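Automation in the Workplace
Unit 2: Item Picking and the Changing Job
Course handout prepared by Kanchan Pandey

Purpose of this unit

Unit 1 dealt with conveyors and fixed machines, which repeat one motion on one kind of part. This unit turns to mixed-item picking, in which an arm must take unlike objects out of a bin. Students should read the Landry case below before class and bring written answers to the discussion points.

Why mixed items are difficult

A person reaching into a bin adjusts to each object without much thought. A robot must find the object, choose where to hold it, and lift it without disturbing its neighbors. Objects that are soft, clear or oddly shaped cause particular trouble. Clear plastic is hard to tell apart from the surface under it. Long, thin parts such as nozzles and straps may catch on other things. For these reasons, picking remained hand work in many warehouses long after transport and sorting had been automated.

The Landry case

Landry is a returns warehouse operated by Findow. Before automation, pickers emptied return bins by hand and placed each item on a belt for inspection. In March the site began using Prurka, a picking system, on the first of its two shifts. The second shift continued by hand, so that supervisors could compare the two.

The site set a trial target of 2000 items before any decision on wider use. Nearly 100 employees were affected in some way, most of them through a change of duties. Three changes were recorded in the staff interviews.

Pace. Pickers had set their own rhythm within an hourly target. Attendants now respond to the arm when it stops, and several reported that waiting was more tiring than picking.

Skill. Attendants are trained to pause the arm, clear a bin safely and restart the cycle from the control pendant. They also write the fault log. The training, called Ekance, takes two days and is paid.

Judgment. Experienced pickers used to set aside damaged goods as they worked. This task did not appear in any job description and was left out of the first plan. It was later given to the inspection desk – with no added staff during the first month.

Terms to know

Attendant: an employee responsible for one or more automated stations.
Exception: an item the system cannot pick, passed to a person.
Hidden task: work that is done regularly but not written down.

Discussion points

Which duties at Landry moved to another employee, and which were removed?
Should an attendant's pay reflect the number of stations or the training required?
How might the site have learned of the hidden task before the trial began?

Written answers should not exceed one page. The required reading on job design is listed in the course outline – see the section for Unit 2.
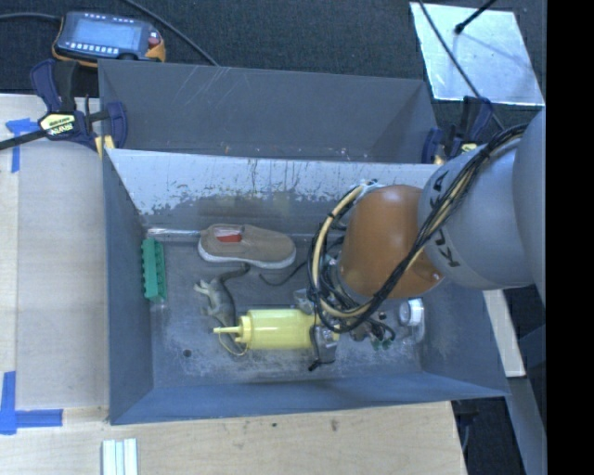 Figure 1. Robotic arm and gripper at a bin of mixed items, including a shoe, a yellow squeeze bottle and a toy building brick.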